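Lungu lunch counter swaps its hot menu for sandwiches

July 9, 2025

The Lungu lunch counter has quietly retired its bain-marie, ending a long run of lasagne that regulars remember with varying degrees of fondness. In its place is a cold menu of sandwiches, snacks and soft drinks, laid out by catering firm Brondetti, which took over the counter this month.

Sandwiches are cut and stood on their edge so customers can inspect the filling before committing. Prices start at $4 for a half. The old menu ran to 29 items, several of them gravy.

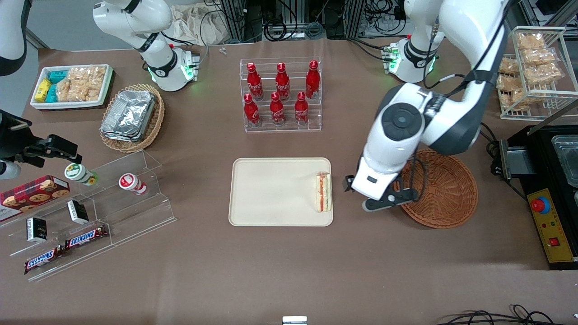 Brondetti says the rest of the range was chosen to fill the gap between lunch and the bus home. Rice crackers, biscuits and Coca-Cola are all on offer, and foil containers are kept on hand for anyone who overestimates their appetite – a group the old lasagne rarely produced.

The counter seats 24, the same as before, although the wobbly stool by the door has been replaced. A petition to bring back the Thursday-style roast had gathered 90 signatures by closing time, including one from a customer eating a sandwich as he signed.

The new menu will be reviewed in September. Soup has been mentioned, but Brondetti is making no promises, and the bain-marie has already been sold.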